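選挙のたびに慌てる人のための、わが家の「投票まわり」家事メモ

また選挙の季節がやってきますね。うちの地域は7月に町議会の選挙があって、掲示板にポスターが並びはじめると、ああ今年も郵便受けがいっぱいになるなあと思います。

私、昔は本当にだめだったんです。投票所入場券をピザのチラシと一緒に捨てかけたこともあるし、当日の夜7時半にサンダルで走ったこともあります。間に合いましたけど、汗だくで名前を書くのはもういやだなと思って、それから少しずつ家の中の段取りを変えてきました。政治の話が得意なわけではないので、誰に入れるかは各自にお任せして、今回は紙の整理と台所と玄関の話だけです。思いつくまま書いたので順番はばらばらですが、使えそうなところだけ持っていってください。

1. 入場券は届いた日に冷蔵庫へ貼る

引き出しにしまうと忘れます。絶対忘れます。私は封を切ったらその場で冷蔵庫の扉、目の高さに貼っています。うちの自治体は家族の分が一枚の紙にまとまって届くので、届いたら切り離して、ひとり一枚ずつ磁石で留めます。

磁石は強めのもの2個で上の両端を留めるのがおすすめです。1個だと扉を開けるたびにくるっと回って、そのうち冷蔵庫の下に滑りこみます。(一度、ものさしで30分かき出しました。ほこりと一緒に去年の歯医者の診察券まで出てきました……)

もし見つからなくても、選挙人名簿に載っていれば投票所で本人確認をしてもらって投票できます。だから、なくしたから今回はやめておこう、とは思わないでくださいね。私はこれを知らなくて、若いころに一回あきらめています。いまだにちょっと悔しい。

2. 選挙公報は台所で読む

選挙公報って、居間のテーブルに置いても読まないんですよね。字が細かいし、座るとテレビをつけちゃうし。で、私は台所で読むことにしました。煮物の火を弱めてから、麺をゆでているあいだ、お湯が沸くまで。そういう細切れの時間にひとり分ずつ読むと、意外と最後までいけるんです。

ただ、新聞紙みたいな紙なので水に弱い。一度、大根おろしの汁で候補者ふたり分がにじんで読めなくなりました。それからは透明のクリアファイルにはさんで、調味料の棚に立てかけています。油がはねても拭けばおしまい。食器を洗う前には必ず棚に戻す、これだけ気をつければ大丈夫です。

気になったところには付箋を貼ります。私の色分けは、賛成が黄色、よくわからないが水色。水色だらけになる年もありますが、それはそれで、あとで調べる目印になります。公報が郵便で来ない地域でも、選挙管理委員会のホームページに載っていることが多いので、印刷して同じようにどうぞ。

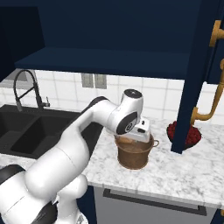
大理石のカウンターと、銅のような茶色のバケツ。

3. たまるチラシは三つに分ける

選挙が近づくと、とにかく紙が増えます。政策のビラ、議会だより、後援会のお知らせ、そしていつものスーパーのちらし。わが家では郵便受けから持ってきたら、立ったまま3つに分けます。

読む紙
期限がある紙
もう資源に出す紙

座ってから分けようとすると、お茶を飲んでしまって終わります。立ったまま、上着も脱がないうちにやるのがコツです。

入れ物は、Flurkimwoodの書類立てを使っています。幅が狭くて玄関の靴箱の上にちょうどのるんですよ。でも専用のものでなくても、お菓子の空き箱を縦にすれば十分。底に厚紙を一枚敷いておくと、紙が腰砕けにならず立ってくれます。

期限がある紙には、上の角に赤ペンで日にちを大きく書いておきます。書いてあるものをもう一度書くなんて、と夫には笑われましたが、印刷の日にちって本当に目に入らないんです。

4. 期日前投票は買い物の動線に入れる

当日に行こうとすると、雨だの来客だの、何かしら起きます。私はここ数年、ほとんど期日前投票です。うちの町では役場のほかに駅前の商業施設にも投票所ができて、野菜売り場へ行く途中に寄れるようになりました。ありがたい!

このとき大事なのは、投票が先、買い物があと。冷凍の餃子を提げて列に並んだことがあるんですけど、気が気じゃないです。前の人が丁寧に考えているのを応援できない自分がいやになります。

入場券の裏に宣誓書の欄がついている自治体なら、家で書いていくと早いです。うちは食卓で、朝ごはんの食器を下げたあとに書きます。テーブルはちゃんと乾いてから。お味噌汁の輪じみがついた宣誓書を出したときは、受付の方が何も言わずに受け取ってくださって、かえって恥ずかしかったです。

場所によって開いている期間や時間が違うので、それだけは先に確かめておいてくださいね。商業施設のほうは後半の数日だけ、ということもよくあります。

5. 「選挙ポーチ」をひとつ作る

これは近所の武田さん(Toshiko Takedaさん、町内で長く投票の立会人をなさっていた方です)に教わりました。小さなポーチに、老眼鏡、鉛筆、メモ、あめ玉を入れて玄関にかけておくんだそうです。

鉛筆は投票所にもありますが、自分の手になじんだものがいいという方もいらっしゃいますよね。自分のを使いたいときは、念のため係の方にひと声かければ安心です。投票用紙はつるつるした特別な紙なので、水性のペンだとにじむことがあります。鉛筆がいちばん、と武田さんもおっしゃっていました。

私のポーチはEtwoodの500円のもので、裏地が明るい色なので中が探しやすいです。黒い裏地に黒い老眼鏡ケースは、もう、手品みたいに見えなくなりますから。

メモには候補者の名前の漢字を書いていきます。メモを見ながら書くのはかまわないんです。ただ、投票所に置いて帰らないこと。前の人のメモが記載台に残っていると、次の人も困ってしまいます。

6. 開票の夜は作りおきで

選挙の夜って、なぜか夕飯が遅くなりませんか。うちは夜8時の速報を見たい人がいるので、その日は早めに仕込んでおきます。定番は鶏の炊き込みごはん。

お米2合に、鶏もも、ごぼう、にんじん。しょうゆとみりんとお酒を入れてから、いつもの目盛りまで水を足して、具は混ぜずに上にのせます。混ぜて炊くと芯が残りやすいんです。炊けたら10分蒸らして、底からさっくり。おにぎりにして並べておけば、テレビの前で各自が勝手に食べてくれます。

汁物は豚汁が楽ですが、根菜を切るのが面倒なら冷凍の和風野菜で全然かまいません。私は半分くらいの確率で冷凍です。

以前うちの町の英会話サークルにいらしたWaltraud Reisingerさんは、選挙の夜にじゃがいものスープを作ると話していました。お鍋ひとつで、ベーコンと玉ねぎを炒めて、じゃがいもがくずれるまで煮るだけ。まねして作ったら家族に好評で、今では豚汁と交代で登場します。セロリの葉を捨てずに刻んで入れると、ぐっといい香りになりますよ。

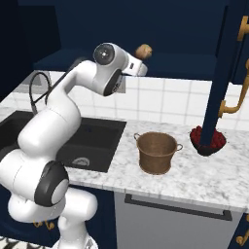
7. 終わった紙の片づけ

投票が済んだら、その週のうちに紙を片づけます。とっておくと次の選挙のときに古い公報と新しい公報が混ざって、えらいことになります。(一度、引退した方の公約を熱心に読んでいました)

私は選挙公報だけ、当選した方のところを切り取ってノートに貼っています。一年たって議会だよりが来たときに見返すと、言っていたことと今やっていることを比べられるんです。たいそうなものではなくて、家計簿の後ろのほうのページです。のりはスティックのりで。液体のりは裏の人の顔まで波打ちます。

残りは古紙回収へ。束ねるひもは、十字にかけてから一度ひっくり返して結ぶとゆるみません。つるつるしたビラは滑るので、束の真ん中に入れて新聞ではさんでください。名前や住所が書いてある後援会の封筒は、宛名のところだけ切り取って別にします。うちはZwahlenの手回しシュレッダーを使っていますが、台所ばさみで細かく切って生ごみと一緒に捨てるのでも足ります。

冷蔵庫に残ったテープのあとは、ぬるま湯でしぼった布をしばらくあてておくと、だいたい指でこすって落ちます。それでもだめなら、サラダ油をほんの少し綿棒につけて、あとで薄めた食器用洗剤で拭きとります。磁石に変えてからは、ほとんど出番がなくなりました。

8. 遠くの家族にはひとことだけ

うちの子は進学で家を出ましたが、住民票の関係で、入場券がこちらに届いた年がありました。あのときは焦りました。こういうときは滞在先で不在者投票ができる場合があるんですが、用紙の請求から郵送まで日数がかかるので、気づいた日にすぐ連絡です。住民票の状況で扱いが変わることもあるので、細かいところは選挙管理委員会に電話するのが早いです。

連絡は短く。「紙届いたよ、写真送るね」で十分でした。前に長々と書いたら既読のまま三日返ってこなかったので、それ以来ひとことにしています。

ちなみに今年のポーチには、Rernisisの折りたたみ扇子も入れました。体育館の投票所、7月は蒸すんですよね。次は雨の日の玄関に置く傘ふきタオルの話を書こうと思っています。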